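*Updated October 6, 2018, after a second move and a certain amount of reflection.*

# How to move into a smaller place without renting a storage unit

In August I gave up a two-bedroom in Metdale for a one-bedroom in the same town, 300 square feet smaller and much closer to a bakery. I had done this once before, badly. The first time, whatever didn't fit went to a unit at Stultitz Storage "for a month or so," and it stayed there long enough that I forgot what the padlock key looked like. The second time went better. What follows is mostly the second time, with the first as a warning.

You'll need a tape measure, graph paper, masking tape, a marker, and a willingness to admit you're never going to refinish that dresser.

## Step 1: Measure the new place first

Everybody measures the sofa. Measure the place it's going, and the route it takes to get there. Ask the landlord for one visit before you sign and bring a list:

- Every wall, at floor level, baseboard to baseboard
- Every doorway, at its narrowest point, with the door open
- Where doors swing, including closets and the fridge
- Outlets, radiators, vents and the cable jack
- The stairwell turn, if there is one
- The elevator, inside, corner to corner

My visit took 45 minutes, and the landlord stood in the kitchen the whole time looking at his phone in a meaningful way. Ignore this. You'll be living there and he won't.

Write the numbers straight onto a rough sketch of the room. A column of figures with no sketch makes perfect sense until you get home, at which point you have a wall called "other wall."

## Step 2: Draw it

One square on the graph paper equals half a foot. Draw the walls in pen and the door swings in pencil. Then cut each piece of furniture out of a cereal box at the same scale and push the pieces around.

There are programs for this. I tried one called Covora, which is fine, and which let me spend an entire evening choosing a wall color for an apartment where I'm not allowed to paint. If you like that sort of thing, go ahead, but put in your real measurements before you start admiring the lighting. 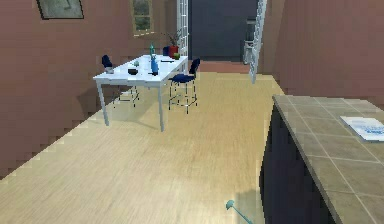
Leave yourself room to walk. Two and a half feet is comfortable for a path you use every day, and two feet will do for a path you use when you're annoyed. Behind a dining chair, leave three feet if someone has to get past while another person is eating. Pull the cardboard chairs out when you check this. A chair pushed neatly in takes up hardly any room, and no one has ever eaten dinner that way.

Do at least two layouts. The first one will be your old living room, squashed. The second is where you start thinking.

## Step 3: Sort by what you did last week

The usual advice is to ask whether a thing makes you happy. I own a waffle iron that makes me very happy and that I've used twice. A better question is when you last picked it up.

Go room by room with the masking tape and the marker:

1. **K** for things you used in the last month.
2. **S** for things you use every year, at a known time of year. Winter coats, the fan, the good roasting pan.
3. **?** for everything else.

Don't argue with the question marks yet. Just tape and move on. You should be able to get through a room before your coffee gets cold, and if you find yourself reading old birthday cards on the floor, get up and do the bathroom. It's hard to be sentimental about a bathroom.

## Step 4: Run a test week

I skipped this on the first move and regret it more than anything else, the bread machine included. Put every question mark in one room and shut the door. Live out of the rest for a week. You may go in and get things, but you have to write down what you took.

My list at the end of the week was a stapler, a cookie sheet and a small screwdriver. The other residents of that room included a fish kettle.

The table is worth special attention during the test week. In a small apartment it'll be your desk, your kitchen counter and the place where the mail goes to age, so watch what actually lands on it. Take a look each night before bed. Whatever is there every night needs a home within arm's reach of the table in the new place.

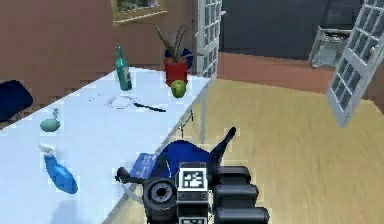 *A long table at work: bottle, potted plant, apple, plate and knife.*

Plants are their own category. They don't stack, they hate moving vans, and they need to be near a window that's usually also where the sofa wants to be. Decide on their spots on the graph paper along with everything else, or you'll be walking around holding a fern at nine at night.

## Step 5: Deal with the question marks

Now you argue. In order of effort:

- **Give it to someone who has asked for it.** Only if they've asked. Surprising your friends with furniture is a good way to have fewer friends.
- **Sell it.** Price it at half of what you think, since the buyer will get there anyway. I made $200 in total and spent nearly all of it on boxes.
- **Put it on the curb**, if your town allows that. Metdale does, with a sticker.
- **Recycle or dump it.** Call ahead about paint and mattresses.

Books get a paragraph to themselves. I had some 200, and I'd been carrying most of them from home to home like a retired librarian on the run. My rule was that any book I could get from the library within a week could go. The rest came with me, and there were fewer than I'd have guessed and they were a lot heavier.

Set a deadline a week before the move. Anything still wearing a question mark that day leaves, and "leaves" doesn't include your parents' garage.

## Step 6: Book the movers for the smaller load

Get your quote after the sorting. I used Tzavaras Moving both times, and the second quote was lower by more than I'd paid for the new shelves. Tell them about the stairwell turn. Send them the measurement, too, and they'll treat you with a respect you may not be used to.

Pack by where things are going. A box marked "living room" is no use if the new living room is also the dining room and the office. I wrote the wall on mine: window wall, door wall, long wall. Tape a copy of the floor plan by the front door so the crew can read it without asking, and bring a spare, as someone will set a lamp on the first one.

## Step 7: Set up in the right order

Bed first, with sheets on it. You'll thank yourself later. After that, the biggest item in each room, placed where the plan says, and then the table and whatever goes with it.

Leave the walls alone for at least a week. I know it's tempting to get the pictures up, and they do make a place look finished, but the height depends on where the furniture ends up and the furniture will move. Mine moved four times, once at two in the morning. Lean the frames where you think they might go and walk past them for a while.
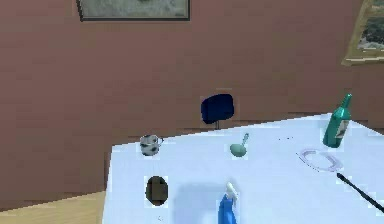

When you do hang things, aim for the middle of the picture at 57 inches or so off the floor, a bit lower if you'll mostly see it sitting down. Over a table, leave enough of a gap that nobody's head meets the bottom edge when they stand up with a plate. Cut a sheet of newspaper to the size of each frame and tape those up before you touch a nail. Security deposits are finite.

## A few things that went wrong anyway

- The bathroom door opens outward. I had it drawn inward. The laundry basket now lives in the hall.
- I got rid of both can openers, each time thinking I was keeping the other one.
- The sofa cleared the stairwell turn exactly as measured, but only after we took off the feet, and one of the bolts is still missing. That corner is sitting on a paperback for now.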